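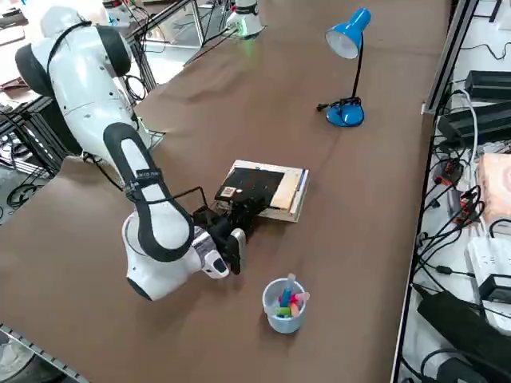
Wosuvero Reference Pages: Craft and Drawing Materials Group

Stick chalk

Stick chalk is a dry marking material moulded or pressed into short rods and used on slates, painted boards, paving and dark paper. It is sold in white and in mixed colours. The name comes from the soft white limestone once cut for the purpose, although many modern sticks are made from gypsum.

Composition

Two base materials are common. Calcium carbonate gives a denser stick that wears slowly and sheds heavier dust. Gypsum (calcium sulphate) gives a lighter stick that is easier to mould but snaps more readily. Pigment is mixed into the wet base before shaping. Pale colours such as light blue and pink contain little pigment and can be hard to tell apart on a rough surface.

Surfaces

Chalk marks by abrasion, so the surface must have some tooth. A matt black panel takes a clear line; a gloss panel does not. Small boards are often backed with plywood, and a raised rim protects the writing face when boards are stacked. New boards are usually primed by rubbing the side of a stick over the whole face and wiping it off with a dry cloth.

Storage

Loose sticks are commonly kept upright in a cup or jar. Upright storage leaves the colours visible and reduces rubbing between sticks, but a cup narrower than the bundle is long may tip when the taller sticks lean to one side. A light plastic cup is adequate for table use. Flat trays are preferred for transport.

The Cordero sorting notes, used by the group since its Jekmont workshops, treat any stick shorter than 17 mm as waste. Longer pieces are kept for shading. Damp sticks should be dried at room temperature for about 36 hours before use.

Lighting

A desk lamp with a cone-shaped shade and a flexible stem is suitable for close work. Low light from one side shows dust and scratches on the board; higher light gives a truer reading of colour. Glare on a dark panel is reduced by turning the shade away from the line of sight.

See also

Blackboard paint
Pastel
Slate pencil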